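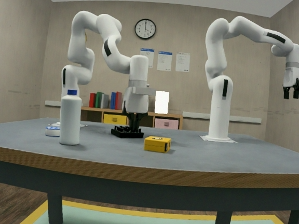 Stoyanova, cell upkeep and simulation
25 Nov 2018

Home | Notebook | Cells | Parts | Search

Picked up the two-arm cell in the simulator again, after leaving it alone since September. The Tenitz scene still loads. It loads with a warning about the left wrist, which I have now read properly for the first time, and the warning was right.

The short version: after the last update the left arm's tool offset went back to its default. The default is 18 mm too short. So every time the left gripper was sent to the black tray, it believed it had 18 mm to spare, and the tray disagreed. I had been blaming the tray. I had even made the tray lower, and it is now lower than the real one and will have to be put back.

Fixed by typing the offset into the arm file and not the scene file. The scene file gets overwritten on every export, as I wrote down in this same notebook a year ago and then did not look up.

Parked the left arm over the tray with the fingers straight down and used that as the check pose. Right arm stays up and out of the way with its gripper open, holding nothing. It is the good child this week.

Ran the Sekex reach test, 16 poses per arm. Right arm passed them all. Left arm failed four, every one of them on the bottle side, where the elbow wants to swing out. Tried moving the bottle. Passed. Put the bottle back, because the real bench has a bottle there and is going to keep having one. Added a waypoint above it instead. Passed again, a bit slower.

Other things done while I was in there:

- Finger friction was set to 2000, units unknown, author unknown (possibly me). Set it back to the value in the Perkix sheet. The yellow box no longer behaves as if it were glued on.
- Both base plates locked to the tabletop. The right one had been free, and crept a little on each run.
- Wall clock is a texture and says four. It will say four forever. Please stop reporting it as a timing bug.
- White panel over the pink bin is still blank. Missing material, I think. Harmless, but it throws off the exposure in the wrist view, so it goes on the list.

Still to do: tray height back to the measured one, then rerun the left arm only. Copy the offset to the real controller — by hand, slowly, with the arm in the air and a second person reading the number back.

If the warning comes up again, read it.

This site uses cookies to remember your login. Accept | Settings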